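# Buying the arm last

When the Cetdale food service program set out to purchase its first robot arm, the draft budget ran to a single line. The arm was priced and the quote was attached. Everything else was entered as "sundries". The finance office returned the draft within a day and asked for a full account of what the program would need over its first 14 months.

The revised plan, completed in April, is a more useful document. It lists the gripper separately from the arm, with a spare set of fingers. It sets aside funds for floor anchoring, electrical work, staff training and a service agreement. It also moves the arm itself to the end of the schedule, after a period of trials in simulation.

## Testing before tender

The trials were prepared by Wuyts, a small engineering practice retained for the purpose. Its brief was to model the clearing and setting of tables, using objects of the kind a dining room handles daily, and to report which tasks a single arm could reasonably be expected to attempt. The program asked for 200 trial runs of each task before any supplier was approached.

The rendered workspace is kept plain. A blue plate holding two pieces of fruit rests on a dark round table, with the white arm mounted on the floor beside it and its black gripper open. Wuyts varied the position of the plate between runs and recorded every failed grasp.
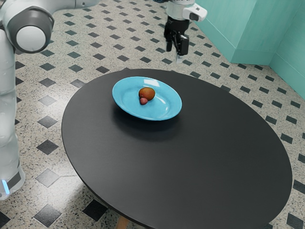
## What the quotes left out

Two suppliers, Clamunard and Lallosent, were invited to respond. Their prices for the arm were close. The differences lay in the attachments: one quote included delivery and commissioning, while the other charged for both and billed software renewals yearly after the first term.

The program now asks every bidder to complete the same cost sheet. It covers 300 hours of supervised operation, replacement parts, and the labour required to relocate the unit should the dining room be rearranged. Bids without a completed sheet are returned.

A decision is expected once the final simulation report has been reviewed. Until then, the capital portion of the budget remains unspent, and the training funds have been released so that kitchen staff can begin their coursework.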